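Workshop notebook, Stekholm bench
Thursday 12th August
Entry by Elaine Barbosa

Subject: adhesive trials for the floor mat samples, second series

The first series, completed in January, was set aside after the Boonchu solvent adhesive was withdrawn from our stores list. The present series compares two replacements, the Stukberg water-based contact adhesive and the Brurklow two-part. The purpose remains to find a bond for the rubber-to-rubber lap joint that will survive repeated rolling and unrolling of the mats between sessions.

Preparation. Strips were cut from the same roll as before, with the grain running lengthwise. All faces were abraded by hand, wiped with a damp cloth and left overnight on the rack. One strip showed a moulding flaw near the end and was discarded. A replacement was cut from the offcut bin and is marked R on the back in chalk. Colleagues should note that the chalk rubs off – please read the tag as well.

Application. The Stukberg was brushed thinly on both faces and left until it had turned clear. The instructions on the tin give a shorter waiting time than we found necessary. The workshop was humid this morning and I would expect it to behave better in a drier week. The Brurklow was mixed by weight on the small balance. It thickened in the cup sooner than I had allowed for, and the last joint of the batch was made with material already going stringy. That joint is recorded but should be left out of any comparison.

Clamping. Joints were held between boards under the usual weights for 4 hours. The boards had been waxed beforehand, yet two Brurklow joints stuck to them at the squeezed-out edge and had to be freed with a palette knife. Greaseproof paper will be used next time.

Flexing. The rig was set to 1,000 cycles for the first inspection and 2,000 for the second. At the first inspection the Stukberg joints were sound, with slight lifting at one corner of strip 11. The Brurklow joints were stiff to the hand and a fine white line had appeared along the overlap, which I take to be the adhesive crazing and not the rubber. At the second inspection the lifting on strip 11 had not advanced. The white line on the Brurklow strips was more pronounced and one joint had opened at the edge.
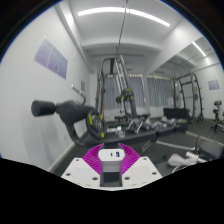

Gym room, with the white and grey device; USB port has a blue interior.

Provisional finding. The Stukberg is preferred for the mats, subject to the peel test. The Brurklow may still be of use for the fixed edging, where no flexing is expected.

Outstanding. The peel test is to be done once the joints have had a full week to cure. The large brush was left in the Stukberg tin over lunch and is past recovery – a new one has been requested. The balance reads slightly heavy when the extractor is running and should be zeroed again before the next mix. Remaining strips are in the second drawer, tags facing up.

E.B.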